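Capítulo 4
Clasificar y guardar: los objetos sueltos en el taller y en el almacén

Objetivos del capítulo
Distinguir entre objeto asignado y objeto suelto.
Elegir el recipiente adecuado para la recogida.
Aplicar el procedimiento de vaciado y registro.

4.1 El problema de los objetos sueltos

En cualquier lugar de trabajo compartido aparecen cosas que no están donde deberían. Una herramienta de jardín acaba junto a los bolígrafos, un recipiente de plástico se queda sin estante y una pala pequeña pasa de mesa en mesa. Ninguno de esos objetos es un desecho, pero tampoco tiene un sitio mientras alguien no se lo dé.

En este manual llamamos objeto asignado al que tiene un lugar fijo, señalado con una etiqueta o recogido en el inventario. Llamamos objeto suelto al que se encuentra fuera de su lugar o no figura en ninguna lista. La distinción no depende del valor ni del tamaño: un bolígrafo puede estar asignado a un mostrador y una máquina grande puede estar suelta en un pasillo.

El caso que se sigue en este capítulo es el del almacén de Hestau, una empresa de mantenimiento de jardines. Su encargada, Albertina Quintela, observó que el personal perdía tiempo buscando herramientas de mano al comienzo de cada turno. La primera medida fue sencilla – poner un cajón de recogida en cada mesa y fijar un plazo para vaciarlo.

4.2 El cajón de recogida

El cajón de recogida es un recipiente abierto donde se deposita todo objeto suelto hasta su clasificación. Conviene que sea rígido, de fondo plano y lo bastante ancho para que las piezas no se amontonen. Los de metal resisten bien los golpes de las herramientas, aunque el fondo se raya pronto con el uso. Las rayas no afectan a su función y no son motivo para retirarlo.

El contenido debe permanecer a la vista. Un cajón con tapa se llena sin que se note, y lo que queda debajo tarda en volver a su sitio. Por la misma razón se evita meter un objeto dentro de otro: un recipiente hueco se deja vacío.

En Hestau el plazo máximo de permanencia es de 72 horas. Cumplido ese plazo, el responsable de la mesa vacía el cajón por completo, aunque contenga una sola pieza.

4.3 Criterios de clasificación

Al vaciar el cajón, cada objeto se asigna a un grupo según su uso principal. El material y el color sirven para reconocerlo, pero no deciden el grupo. Una paleta de jardín con hoja de metal y una pala de plástico pueden guardarse juntas si se emplean en la misma tarea. Un bolígrafo va con el material de escritura, sea cual sea la mesa en que se encontró.

Los objetos que no se identifican a primera vista se apartan y se consultan. Henrique Garcia, responsable del inventario, los anota con una descripción breve: forma, color y lugar del hallazgo. La nota debe permitir que otra persona reconozca la pieza sin tenerla delante.

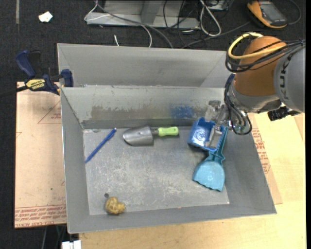
Una vez formados los grupos, se pasa al registro. La hoja lleva una línea por objeto, con el grupo asignado, el destino y las iniciales de quien lo guarda. El modelo de hoja y las instrucciones para rellenarla se encuentran en el apartado 4.4.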